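Troslow Household Packaging Survey: data card

Summary

The Troslow Household Packaging Survey records the packaging that households in four districts of Troslow set out for collection or put in general waste. It was prepared by the Stevwood Centre for Materials and Waste and is released for teaching, planning and non-commercial research. Each row describes one item of packaging as entered in a household diary.

Contents

households.csv: one row for each household, with district, dwelling type and number of residents
items.csv: one row for each item, linked to a household by the field hh_id
materials.csv: the list of material codes and their meanings
notes.txt: corrections made after the first release

There are 345 households in the present release. A further 75 took part but returned fewer than the required number of diary pages, and their entries have been left out of all files.

How the data were gathered

Each household received a printed diary, a spring balance and a guide to common materials. Residents were asked to write down every item of packaging on the day it was thrown away. Diaries were closed on the Sunday evening of the final week and returned by post or handed in at the Montecinos Street library.

Entries were typed by two members of staff working separately. Where the two versions differed, the paper diary was checked and the agreed reading was kept. Spelling in the free text field has been left as the resident wrote it.

Main fields in items.csv

hh_id: household number, assigned at random
week: week of the diary, from 1 to 4
material: code from materials.csv
weight_g: weight in grams, as read by the resident
route: recycling, general waste, reuse or unknown
free_text: the resident's own words, where given

Weights below the smallest mark on the balance were entered as zero. Users who need totals by weight should treat these rows with care, particularly for film and thin wrapping. Items heavier than 400 grams were queried with the household, and the field checked is set to "yes" once a reply was received.

Material codes

Paper and card are recorded separately. Plastics are divided into bottles, trays and pots, and film. Film includes bags, sleeves, wrapping and loose sheets, whether clear or coloured. Items made of more than one material carry the code for the heavier part, with the other part given in the field second_material.
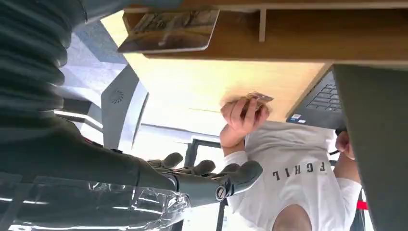 The codes follow the Dranilholm list of materials, with the exception of foil-lined card, for which a separate code was added at the request of the district offices. A table for converting the codes to the older Troslow list is given at the end of materials.csv.

Known limits

Households in flats are under-represented. Residents were not asked about packaging thrown away at work or while travelling. The diary covers part of July only, and the results should not be taken to represent other seasons.

Privacy

Names and addresses were removed before typing. Free text entries that could identify a person have been replaced with the word "withheld".

Terms of use

The files may be copied and adapted for non-commercial purposes, provided that the survey title and the Centre are named. Errors should be reported to the data office at Stevwood, quoting the household number and the week. Corrections are entered in notes.txt and included in the next release.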